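Tiranance Hoops Board > Game Talk > Zovholm at Halim, Monday night

benchmobber
Posted 9:40 PM
Lost by 4. Had the ball with 3 seconds left and inbounded it to a man standing on the baseline. I will be taking questions from my couch.
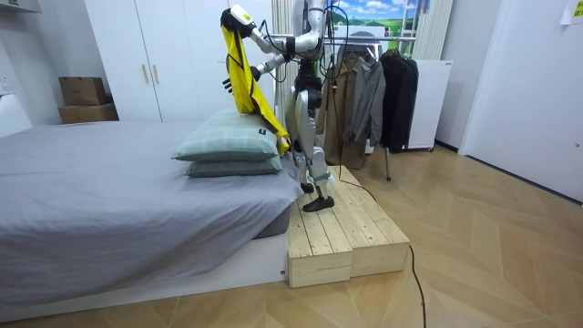
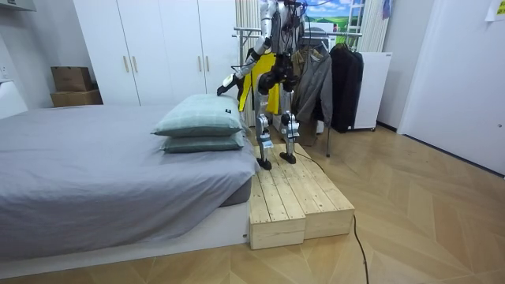
We led by double digits at the half and then decided passing was for other people. Zovholm went zone, and our answer was to dribble at it until it felt bad for us. The whole offense was one arm hanging out over the pillow, like the one up there, and never getting to the rebound. Bench the starters. Bench the bus.

driveway_legend
Posted 9:52 PM
Disagree on the zone. We got good looks and missed them. You can't coach the rim wider.

benchmobber
Posted 9:55 PM
Good looks from where, the parking lot?

sectionC_nachos
Posted 10:07 PM
Both of you skipped the free throws. We went 4 for a number I refuse to type. Also there were 500 people in that gym and I think most of them were waiting for the volleyball to start.

driveway_legend
Posted 10:11 PM
Fine, the free throws were bad. The zone was still not the problem.

old_drolosard_fan
Posted 10:30 PM
Drolosard supporter passing through. We play you next and I'd like you to keep the current inbounds play, please.

benchmobber
Posted 10:34 PM
It's the only one we have.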